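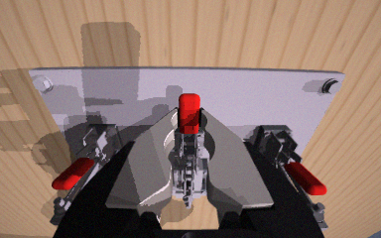
Image: Anouk Van Beek

Semdale Flooring Open Day: Worth the Drive?

The flyer promised "the secrets of a floor that lasts 500 years," so on Saturday I drove out to the Dijkstra mill in Semdale to hear them. I heard 2, and one was to sweep more often.

Parking was in a field. The tour started 25 minutes late and went through the drying sheds at a pace that suited the guide and no one with a question. I asked how long the boards sit before they're cut. "Long enough," he said, and moved on to the gift shop.

The sawing demonstration was better. A man with ear protectors and no microphone took one log down to boards, and you could smell it from the back row. I could have watched that all afternoon — we got seven minutes.

Then came the sales talk. Their oil finish, Tukier, is supposed to shrug off red wine. The sample they poured wine on was wiped within seconds, and my own guests have never been that quick. I asked if they had a board where the wine had sat overnight. They did not.

Prices are on request, and I requested. The answer was that it depends on the room.

Coffee was free and the apple cake was good. The next open day is in July. If you go, skip the talk and stand near the saw. Wear old shoes, as the field doesn't drain.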